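Unboxing and packing up – the sample room move, in pictures

Quick page, sorry for the mess. We moved the sample room from the old place in Clellelberg to the new one across the yard, took most of August, and I kept meaning to put this up. Mostly boxes. Packing, unpacking, flattening, stacking. If you came for finished rooms, wrong page, try again in a month or so.

Notes are short. Written standing up, some of them at 6 in the morning.

What got moved

185 boxes all told, by the list on the door. Mostly samples, some dishes, the good lamps, a lot of paper nobody wanted to throw out. The list was done in pencil and then gone over in pen, so a few numbers are there twice. We went by the pen.

Small boxes for heavy stuff. Big boxes for pillows and shades. Everybody knows this and we still had a big box full of tile. Took two people and a hand truck, and the bottom let go at the door. Tile was fine. Threshold has a chip in it now.

Tape – the cheap roll splits down the middle, dont bother. We went back to the Plolex tape after the first morning. Loud coming off the roll but it holds. Used up 3 rolls on the lamp boxes alone, they got extra around the bottom seams.

Order of things

Lamps first, while everybody was fresh. Then glass. Then the Soriano chairs, which don't go in boxes at all, just blankets and string. Paper last, and by then it was going in any old way.

Labels go on the side, never the top. Once they're stacked you can't see a top. Room name, what's in it, and a line if it has to stay upright. Mine said things like "misc desk" and I regret every one of them.

The unpacking table

Set up one clear table and open everything there. Best thing we did in the whole move. One box up, contents out, box off, next one. No boxes opened on the floor, no boxes opened on other boxes. When we got lazy about it, late in the afternoon mostly, small parts went missing.

Look in the bottom before a box goes on the flat pile. Inserts, corner pieces, folded card, all of it can hide a bag of screws. We lost the feet for a Flolero side table that way and found them two days later inside the recycling, after a good long dig. 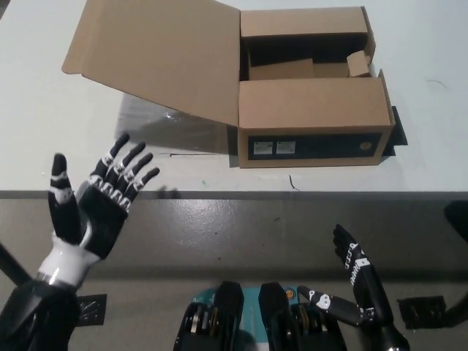 Lid folded out to the left, front flap down. Flat piece of packing card across the bottom and a little cardboard cube by the right wall. Nice solid box, black band along the front with two white labels and a round tan logo.

Which boxes we kept

Anything with a lid attached. Those are good for years if you keep them dry. They stack square and you don't need tape every time you want to get in.

Anything that came with its own inserts, if the inserts were still in decent shape. Put them back in the box right away. Loose inserts in a pile are just trash, no one is ever going to match them up again. We tried. Spent a whole lunch on it with the lamp foam and got two pairs.

Tossed – crushed corners, anything damp, anything that smelled like the basement. Also the very thin ones from the mail order dishes. They look ok and then fold up the minute you put one on top of another.

Kept 50 in the end. More than we said we would. They're on the top shelf over the paper cabinet, flat ones behind, made up ones in front.

Flattening

Cut the tape, don't rip it. Ripping takes the top layer of the paper with it and then the next tape won't stick right. Short blade, shallow cut, go along the seam.

Open the bottom first, then the sides just fall in. Stack with the long edge down against a wall. We tied them in bundles with the leftover string from the chairs and walked them out after supper. The truck comes early and it will not wait.

Staples – some of the older boxes have them. Pull them with pliers over a jar. Found one with my shoe, so now there's a jar.

Packing paper and filler

Smoothed out the clean sheets and kept those in one big stack. Good for dishes again, good for shelves, good under paint cans. Wrinkly ones got used as filler for the second trip.

Peanuts, no thank you. We had one box of them from an old delivery and they were still turning up behind the radiator a week later. Gave the rest to the mailing shop by the bus stop, they were happy to have them.

Bubble wrap – roll it up, rubber band, done. Don't fold it.

The new room

Shelves are up on the long wall. Lamps all work except the green one, which didn't work before either. Paper cabinet is heavier than it has any right to be and is staying where it is, even though it blocks a little of the window.

Tile samples are on the low shelf now, in small boxes. Lesson learned. The dishes are washed and put away by size and the Soriano chairs are out of their blankets, one has a loose rung that we think was loose already.

Whole thing came to 2470 with the truck, the tape, the shelves and lunches. Shelves were most of that. Old boxes were free, which helped, so ask at your local stores before you buy new ones. Mornings are best, before they get crushed.

Still to do

Curtain rod. Labels on the shelves, printed this time. Touch up paint by the door where the hand truck hit it, and fill that chip in the treshold. Six boxes marked "misc desk" are sitting under the window waiting for me to be brave.

More pictures when the curtains are in. If you want any of the spare packing paper come by before noon, side door, bring a bag.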